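September, 2:40 pm

Props bin again. Ayman wants the tabletop mic test done before the Haddad people come by, so sorting first, sound later. Started with the Praddale crate, invoice says 2,047 for the lot, which seems high for play food. Ask Ayman Sayegh if that includes the shelving.

Fake produce goes in the cream basket, the one with the holes in the sides. Leave it like that between sessions, do NOT tip it back in the crate. Chilis are long and keep getting laid across everything, fine, just keep them to one side so the peppers can be lifted out without snagging. Small stuff (blocks, fruit slice, the dotted toy) still has no home. Calness tub is too deep for it, things vanish at the bottom.

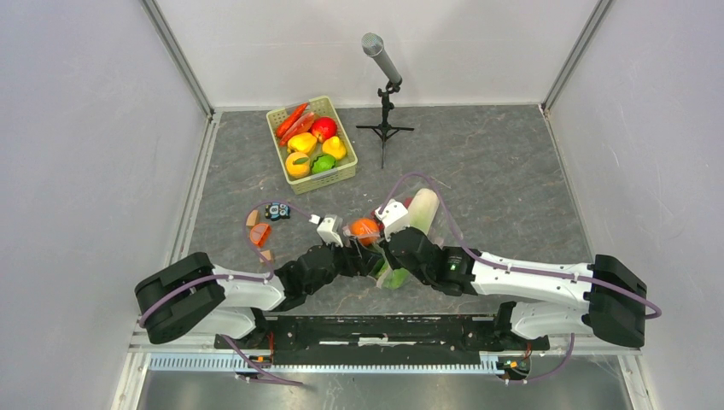
Basket filled, mic on its tripod to the right, small bits still loose at left.

Mic stand: short one with the clip. Legs spread right out or it tips when the cable gets pulled. Had it tip twice this morning with the legs half in. Silver handheld only, the other one hums.

Level notes. Gain at 81 clipped when produce got dropped in the basket from any height, hard plastic on hard plastic is nasty. Try a cloth in the bottom? Would hide the grid tho. Tap on the gray floor panel is much duller than I expcted, quite like it.

Vikutach labels came, 900 on the roll, glue is poor on anything curved. Apple label fell off in under an hour. Flat things only, so blocks ok.

To do
- shallow tray for small items, 2 if they're cheap
- reprint contents list, old one still says lemons
- ask Haddad re spare clip
- redo drop sounds w/ gain down

Stopped 4:15, picking up from the drop sounds tmrw.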